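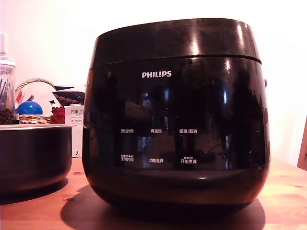
Household Skills Leaflet, Issue 13, page 4

Cleaning a Rice Cooker After Use
Prepared by the Tutstead Home Economics Service

Regular cleaning keeps a rice cooker free of stale odors and starch. The steps below apply to most models with a removable inner pot. Always follow the maker's manual where it differs.

Before you begin
Unplug the cooker and leave it to cool with the lid open. Have ready a soft sponge, mild dish soap, and two dry cloths.

The inner pot
Lift the pot straight out and set it on a flat surface beside the cooker. Fill it with warm water and let it soak for 8 minutes. Wash with the sponge and rinse. Steel wool and scouring powder must not be used on a non-stick finish. Dry the outside of the pot fully before it goes back in.

The body and lid
Never put the body in water or hold it under a tap. Wipe the inside with a damp, well-wrung cloth and remove any grains from the heating plate. Glossy lids show smudges and dust readily; wipe them with a damp cloth, then buff with a dry one. Use very little moisture near the control labels, which on the Philips cooker shown are printed in Chinese. The label 保温/取消 means keep warm/cancel, and 开始烹调 means start cooking.

Storage
Replace the dry pot and leave the lid slightly open for one hour. Do not store the cooker with rice inside.

Next issue: Care of Cutting Boards (September)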